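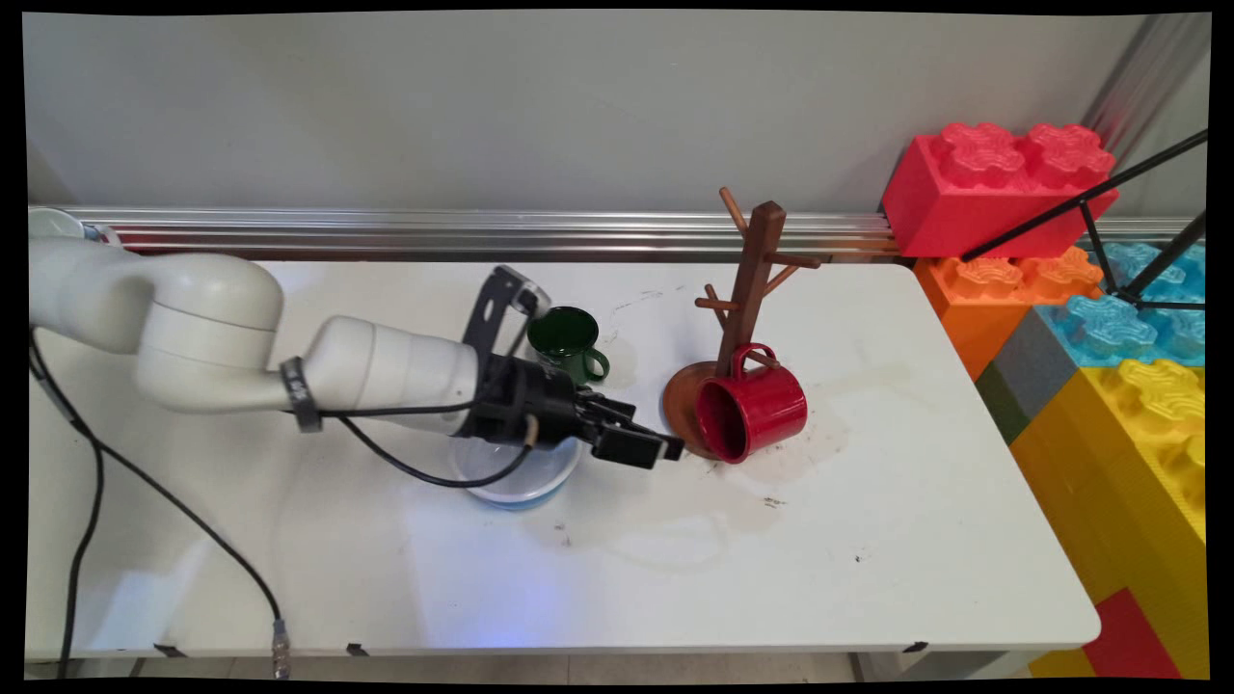 wireven_tom
Anyone here had luck getting limescale out of a kettle without descaler sachets? Water in Nirkley is very hard and I get a full crust in 3 weeks. Citric acid, 15 g to a litre, boiled once and left, shifts most of it but leaves a ring at the spout. The film on the tea is the other problem. It dries as a brown line on the inside of a mug, and a red one like mine on the white table hides it worse than you would think once the line goes chalky.

Dernwood443
Leave it overnight. One boil is too short for anything thicker than a film. The spout ring sits above the fill line, so the acid never touches it. Tip the kettle and wedge it.

parn_k
Disagree on overnight. If the element is exposed, a long soak in warm acid will mark the plating. An hour, rinse, repeat. White vinegar also works but the smell stays for days.

Dernwood443
Mine is a concealed element, stainless base. Overnight every month since May, no marks.

parn_k
He hasn't said which type he has.

wireven_tom
Concealed. Plastic body, metal filter at the spout.

Fedir Pavliuk
Take the filter out and soak it on its own in a small bowl. Most of that ring will be on the mesh. For the tea film, a jug filter reduces it, but change the cartridge on time. Mine was useless well before the date on the box.

parn_k
Agree about the filter mesh. Not convinced by jugs, the running cost is silly for one kettle.

wireven_tom
Mesh is soaking now. Will try the tilt after that.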